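Butden workshop notebook - moon slab model, November

Entry follows on from the one about the plaster base. Model is at 1:40, all angles taken from the eye position on the far side of the ring, lamp standing in for the moon.

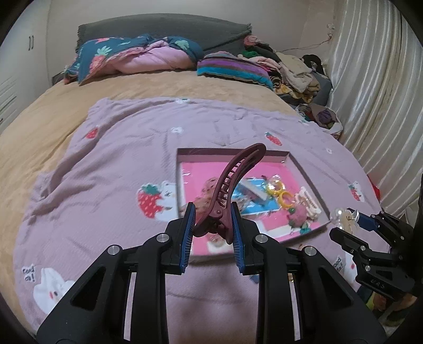 One objection came back from Brorstead before the lamp was even wired: a bearing of 171 degrees is no use for a moonrise, the moon never comes up that far round at our latitude, so what exactly are we testing? Fair point, and the earlier entry was badly worded. I wrote "rising" where I should have written "passing". The claim in the old guide leaflet is that the moon goddess "walks along the great stone" in certain years. Nothing in that needs a moonrise. It needs the moon low in the south and moving left to right over the slab, which happens near the major standstill, every 18.6 years, when the full moons of summer hardly clear the hills.

Second part of the same message asked why we are bothering with a goddess at all when there is no record of one at the site. Also fair. The oldest mention I can find is index card 2279 in the Brorstead folklore drawer, which has a woman "going over the stone with her lamp". The card doesn't say she is a goddess and it doesn't say moon. The leaflet added both. I would like us to stop repeating the leaflet in our own notes. From this entry on I am writing "lamp woman" for the card and "moon reading" for the leaflet.

Numbers used today

Latitude taken as 55 north. Moon at its most southerly, declination 28.6 degrees south. At bearing 171 that gives an altitude just under 6 degrees, and parallax brings it down to near 5. I left refraction out, as it is small next to the error on the bearing. The southern skyline from the ring is 2 degrees, from the survey sheet. I haven't checked the sheet.

So the moon does not touch the hill on this bearing. It goes over with three degrees to spare. Whatever it is supposed to walk along, the hill is out.

Setup

Lamp behind a card with a 25 mm hole. To look half a degree wide, the hole has to be 2.86 m from the eye, which only just fits between the bench and the door. Center of the hole set 250 mm above eye level for the 5 degree altitude. Skyline is a strip of gray card, 1.2 m out, top edge 42 mm above the same level.

Ring stones are the cast ones from last time. The slab is 37.5 mm high, standing for 1.5 m, and the eye is 250 mm back from it, standing for 10 m. The left flanker had come loose from the base and is now stuck down again with Wenex filler. Do not lean on it. The filler says one hour and it was still soft at three.

Run 1, standing eye

Eye at 40 mm (1.6 m at full size). The top of the slab comes out a little below level, so the whole slab is under the skyline and the disc is far above it. No connection between the two at all. If I had only done this run I would have written the moon reading off. You look straight over the slab at the hill.

Run 2, seated eye

Eye at 20 mm (0.8 m at full size). The lamp and the skyline strip both had to come down by 20 mm to keep their angles. I forgot the strip the first time and had to repeat. With everything right, the top of the slab is at 4 degrees, which hides the hill completely along its length. The bottom edge of the disc is at four and three-quarters. It looks like a light resting a finger's width above the stone. I slid the lamp sideways along the rail and it kept close to the top of the slab for the full width between the flankers.

That is a much better match than I expected. Writing down the cautions now while I remember them.

The eye height was picked before the run, but the viewing spot was not. I put it on the far side of the ring because that is where the leaflet puts it. Move the eye in to 200 mm and the top of the slab goes up to 5 degrees and cuts the disc in half. Move it back outside the ring and the gap opens up. So a match can be had by choosing where to sit, and I don't think we should say the builders chose it for us.

The rail is straight and level and the real path is a shallow arc. Over the width of the slab the difference should be small. The moon is still climbing at 171 and does not reach its highest until due south. Needs drawing out properly.

The ground inside the ring is taken as flat. It is not flat. There is a dip toward the slab, which the Choo survey plan marks but gives no levels for. A drop of half a meter would ruin Run 2, as the top of the slab would come down to a little over 1 degree and the hill would show behind it.

Ground level may also have been different when the stones were put up. We can't fix that on a bench.

About the sun

Somebody will ask, so for the record: the midwinter sun at the same bearing is at 11 degrees or a bit over. I raised the lamp to check and it is nowhere near the slab from any spot in the ring, sitting or standing. The minor standstill moon is higher still. So if the slab was meant for a light in the sky on this bearing, the low moon is the only one of the usual candidates that gets near it. That doesn't show it was meant for anything.

Other sites

I went back through the reading pile for slabs with two flankers set toward the south or southwest. There are plenty in northeast Scotland, and a low summer moon has been suggested for those more than once. The spread in their bearings is wide. People who like the moon reading say the spread is just what you would get from a moon seen at different points on its path. People who don't like it say the same spread would suit almost any idea. I lean toward the second group, but the flankers bother me. They do make a window, and from a seated eye it is a good one.

None of those sites has a lamp woman that I have found. Moon figures with lamps or torches are common enough in Greek and Roman material, and a leaflet writer with a school education could easily have joined the two up. The card is older than the leaflet. How much older I can't tell, as the date corner is torn.

To do

Levels inside the ring, at least along one line from the far side to the slab. Borrow the short staff from Brorstead.
Check the 2 degree skyline on site. Trees?
Redo the rail as an arc.
Run 3 with the dip built in, eye at 20 mm, then again at 15 mm for a child.
Ask whether there is a second card for the same parish. The drawer has gaps.
Order more Wenex, or better, something that sets.

Lamp left clamped at the Run 2 height, marked in pencil on the post. Stopped at 5:20.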